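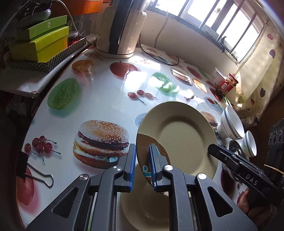 How should plates and bowls of different shapes be stacked before they go to storage?
Plates of one diameter go together, largest at the bottom, and bowls are nested separately by material, ceramic with ceramic and steel with steel.

That rule was the first item on the sheet given out at the Feltumwood tableware open day in June. The building is a former dairy off Campbell Road. Doors opened at 9:30 a.m. and the tour took two hours, most of it in the stockroom.

The stockroom holds 3,000 pieces on open steel shelving. Shelf depth is 500 mm, which takes one row of dinner plates with clearance at the back. Plates are stored flat in stacks of 12. Anything with a wide rim and a shallow center gets a shorter stack, as the rim carries the load and the glaze marks at the contact line. Staff had a chipped example from the Nirnico line to pass around, with a worn ring on the underside.

Bowls are the harder case. Banded white bowls in two sizes will nest, but the smaller one binds if the wall angles differ. The test used at Feltumwood is simple: set the small bowl in, turn it a quarter turn, lift. If the lower bowl comes up with it, the pair is stored apart. Stainless steel bowls have their own bay – they scuff pale glazes and leave gray lines that need a mild abrasive to remove.

The sorting tables are 720 mm high, which I found low after half an hour. Covers are wipe-clean sheets, changed when the surface cuts through. Decorated plates are checked under a side lamp before stacking, pattern side up, and wiped with a dry cotton cloth.

Packing was shown last. The Kiko carton takes 56 side plates on edge with card dividers. Dinner plates also travel on edge; bowls go rim down. Jars and other lidded glass are packed in a separate carton with the lids taped.

Seconds were on sale by the exit, priced by weight. Parking is limited to the front yard, and the stockroom is unheated. The next open day had no date posted when I left.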